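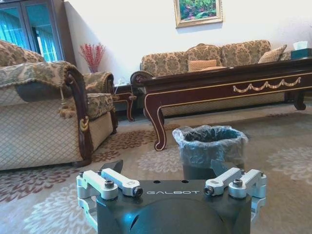

*Gripper with paired parallel-bar fingers, marked GALBOT.*

## Fludano Cup: changes for the November round

Ramari and Duda both go into the second leg level on points, so the tie-break rules now matter. Goal difference is applied first, then away goals, then the disciplinary table. A replay will not be scheduled.

Matches run the full 90 minutes. If the scores are level at the end of the second leg, the tie goes straight to penalties -- there is no extra time at this stage. Each side names 5 takers before the first kick, and the list can't be changed once the referee has it.

Squad lists close at 10 a.m. on match day. Players registered after the first leg are not eligible. Caker lost a point last season for fielding a late registration, and the same penalty applies this year.

Attendance for the first leg was 373, counted at the gate. The east entrance stays closed for the return match; use the parking lot side.

Yellow cards carry over from the first leg. Two in the round means a one-match ban, served in the semifinal.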